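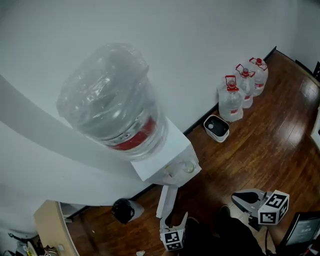 Cleaning a Top-Loading Water Dispenser

Staff at all Bravell offices are asked to follow this procedure when cleaning a bottled water dispenser. Units should be cleaned every 2 months and whenever one has been out of service over a holiday closure. Allow one hour, and post a notice before starting.

What you need

Unscented household bleach
A clean bucket and a measuring spoon
A soft brush kept for this purpose only
Rubber gloves
Paper towels
A full, sealed bottle

Procedure

1. Switch off the unit and unplug it at the wall. If it has a hot tank, wait until the water has cooled before going further.

2. Lift off the bottle. A part-full bottle should be emptied first through the taps.

3. Drain what remains in the tanks through both taps, then through the drain plug at the rear if the model has one. Replace the plug.

4. Mix one tablespoon of bleach into one gallon of water. Do not add any other cleaning product.

5. Wash the inside of the reservoir with the brush and pour in the remaining solution. Run a little through each tap and leave it for two to five minutes. Do not exceed the time given in the manual.

6. Drain the solution into the bucket and rinse the reservoir with clean water at least four times. Repeat if any smell of bleach remains.

7. Wipe the neck of the new bottle, remove the seal and set the bottle in place. Fill a cup from each tap before restoring power.

Record the cleaning on the log sheet. Leaks and damaged taps should be reported to the Cillavow service desk, and the unit should stay unplugged until it has been inspected.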